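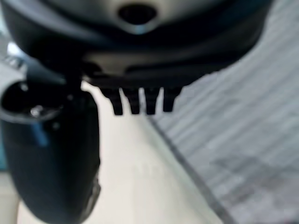
図4　暗灰色の曲面と、明るいクリーム白色および灰色の背景からなる画像。曲面中央部に弱い光沢反射がみられる。

4　非塗工紙における暗部階調の再現

4.1　問題の所在

非塗工紙への印刷では、インキの一部が繊維間に浸透し、表面に残る色材の量が塗工紙に比べて少ない。このため到達可能な最大濃度が低く、原画像の暗部に含まれる明度差は狭い濃度域に圧縮される。圧縮の方法は、最大濃度の低下分を全階調に均等に割り当てるものと、中間調を保持して暗部のみを圧縮するものとに大別される。実務では後者が多く採用されてきたが、画像の大半が中間調より暗い側に分布する場合、この方法は画像全体の平板化を招く。

平板化の程度は、暗部の画素数だけでは説明できない。面積の大きい均一な暗部では、明度差が多少失われても観察者はこれを単一の黒として受け入れる。一方、図4のように暗部の内部に弱い反射が緩やかに広がる画像では、反射の輪郭が不明瞭なため、濃度差の縮小がそのまま形状情報の損失となる。鋭い輪郭をもつ反射であれば、局所的な対比によって知覚が補われる。緩やかな反射にはこの補償がほとんど働かない。

Duangkaew（Yaowalak Duangkaew）は、網点面積率の高い領域における階調の分離を「可読な暗さ」と呼び、最大濃度とは独立に評価すべき量とした。本節ではこの考え方を踏襲し、最大濃度を固定したうえで、階調曲線の形状が暗部の弁別に与える影響を検討する。なお、可読な暗さという語は文字の読みやすさを含意しない。以下では混同を避けるため、暗部分離度の語を用いる。

4.2　用紙およびインキ

用紙には、表面粗さの異なる非塗工紙CillachおよびLimachを用いた。Cillachは表面が比較的平滑で、地合いの変動が小さい。Limachは嵩高で、透過光で観察すると繊維の凝集が明瞭に認められる。いずれも蛍光増白剤の添加量が少なく、紙白はわずかに黄みを帯びる。両者の白色度の差が暗部の評価に影響しないよう、測色値は各用紙の紙白に対する相対値に換算した。

用紙は印刷前に18時間調湿した。調湿の不足は見当のずれだけでなく、インキの浸透速度の変化としても現れる。予備実験では、包装を解いた直後のLimachを用いた場合に、同一束の外周部と中央部とで黒の濃度に差が生じた。調湿後の用紙ではこの差は測定の再現性の範囲内に収まった。

インキは墨一色とし、製造ロットを統一した。多色の重ね刷りは最大濃度を高める手段として有効であるが、各色の浸透の差が加わるため、階調曲線の効果を分離して評価することが難しい。本節の結果は墨単色に限定され、いわゆるリッチブラックへの適用可能性については5節で別途論じる。湿し水の供給量は非画線部に汚れが生じない最小の水準に保ち、印刷中は変更しなかった。

4.3　階調曲線の設計

比較した階調曲線は三種類である。曲線Aは、網点面積率と目標濃度の関係を、到達可能な濃度域に線形に写像したものである。曲線Bは網点面積率60%以下をAより明るい側に持ち上げ、それを超える領域で急峻に濃度を上昇させる。曲線Cは逆に60%以下の傾きを大きくとり、暗部の終端に向けて傾きを徐々に減じる。三者の紙白と最大濃度は一致する。

曲線Bは、暗部に割り当てる濃度域を広げる代わりに、中間調の対比を犠牲にする。原画像の主要部が中間調にある場合、この損失は容易に検出される。曲線Cは中間調の見えを原画像に近づけるが、最暗部では隣接する階調が印刷むらに埋没しやすい。したがって、曲線の優劣は画像の階調分布と用紙のむらの双方に依存すると予想される。

評価用のチャートは、暗部側に13段のパッチを配置したものとした。隣接パッチの境界には白線を設けず、直接接触させた。白線を挟む配置は測定には都合がよいが、境界の知覚が変化するため、目視評価の対象としては不適当である。パッチの配列順は二通り用意し、配列に起因する偏りを検査した。

4.4　測定と目視評価

濃度の測定は、印刷後に自然乾燥を終えた試料について行った。非塗工紙では乾燥に伴う濃度低下が大きく、印刷直後の値を用いると暗部の分離が過大に評価される。この傾向はLimachにおいて顕著であった。測定器の開口径は、繊維の凝集による局所変動を平均化できる大きさに設定した。開口径を小さくすると隣接パッチ間の差に地合いの変動が重畳し、単調であるべき濃度系列に逆転が現れる。

目視評価には20名の観察者が参加した。観察者は標準光源下で試料を机上に置き、隣接するパッチの境界が見える位置を暗部側から順に回答した。試料を傾けることは許可しなかった。非塗工紙の印刷面は光沢が低いものの、斜めから観察した場合には色材層の正反射成分によって境界が強調されることがある。観察角度の統制は、この成分を評価から除くための措置である。

暗部分離度は、境界が検出された隣接対の数を、提示した隣接対の総数で除した値と定義した。この定義は全ての隣接対に同じ重みを与える。最暗部の一対と中間調寄りの一対とでは、画像の印象に対する寄与が異なる可能性があるが、寄与の比を与える根拠が十分でないため、重みづけは行わなかった。

4.5　結果

Cillachでは、曲線Bの暗部分離度が最も高く、曲線A、曲線Cがこれに続いた。境界の検出が途切れる位置は観察者間でよく一致した。曲線Cでは最暗部の数段が一様な面として知覚され、測定上は濃度差が残っている対についても境界は報告されなかった。濃度差の存在は境界検出の必要条件であるが、その大きさが用紙のむらの振幅を上回らない限り、知覚には反映されないと解釈される。

Limachでは曲線間の順位が一部入れ替わった。曲線Bの優位は保たれたが、曲線Aと曲線Cの差は縮小し、観察者によっては曲線Cを上位とする回答がみられた。回答のばらつきは、繊維の凝集部が偶然にパッチ境界と重なった試料で大きい。同じ版から得た別の試料ではばらつきが減少しており、曲線の性質よりも個々の紙片の地合いを反映したものと考えられる。

配列順の影響は、両用紙とも認められなかった。観察者が回答に要した時間は曲線Cで長くなる傾向を示したが、時間の測定は手動で行ったため、傾向の指摘にとどめる。

4.6　考察

以上の結果は、最大濃度が同一であっても、階調曲線の選択によって暗部の見え方が変化することを示す。最大濃度を上げるためのインキ量の増加は、非塗工紙では裏抜けと乾燥不良を伴いやすい。曲線の変更は版の作成段階で完結し、印刷条件の再調整を要しない点で、実施の負担が小さい。

ただし、曲線Bを一律に適用することは推奨できない。中間調の持ち上げは、肌や空のように緩やかな階調をもつ部分を淡く見せる。暗部が画像の主要部であるか否かを判定し、画像ごとに曲線を切り替える運用が現実的であるが、同一紙面に性質の異なる画像が並ぶ場合、隣接する画像間で黒の印象が揃わないという別の問題が生じる。紙面単位での整合と画像単位での最適化との折り合いについては、本実験の範囲では結論を得ていない。

また、本節で用いたパッチは均一な面であり、実画像に含まれる緩やかな勾配とは条件が異なる。境界をもたない勾配では、検出すべき対象が段差から傾きへと変わる。均一パッチで得た暗部分離度がどの範囲まで勾配の知覚を予測するかは、勾配チャートを用いた追加の評価によって確認する必要がある。用紙のむらの空間周波数と勾配の広がりとの関係も未検討である。とくにLimachでは凝集の周期が粗く、緩やかな反射の幅と同程度になる場合があり、むらと反射とが相互に誤認される可能性を排除できない。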